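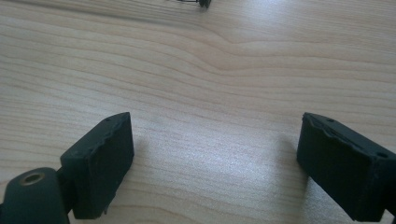

Table, basket, cup

Quick gallery from Brirkbridge, more when I get a minute. Same light wood table all the way through, had it since 2016 and still fond of it. Corners are rounded, so no bruised hips. Came from Moriarty, the shop by the bridge, long gone now.

Basket and cup
Black wire mesh, thin rims, little loops up at the corners. Empty here. Cup is stainless steel, small, nice shiny rim. I've got 6 of them at home and use about one. 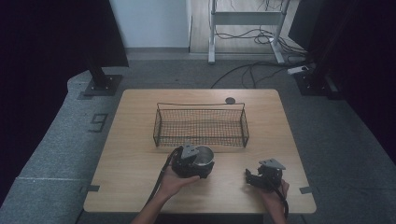 Anyway the basket. Bemon had them in a bargain bin, bought 3, should of bought more. Fine mesh so teaspoons dont poke through. Good for cups, good for post, rubbish for anything with crumbs.

Grain, close up
Pale wood, fine lines, then a slow wave where the grain dips and levels out again. My favourite bit of the whole top. Wiped with Groretti wax every April, thin coat, old sock. 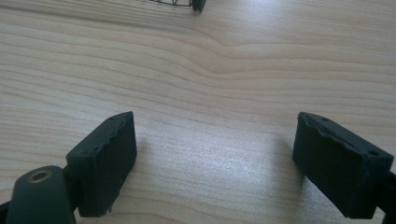 Still to come
Chairs. The other two baskets. Over 244 pictures to sort through first, so bear with me.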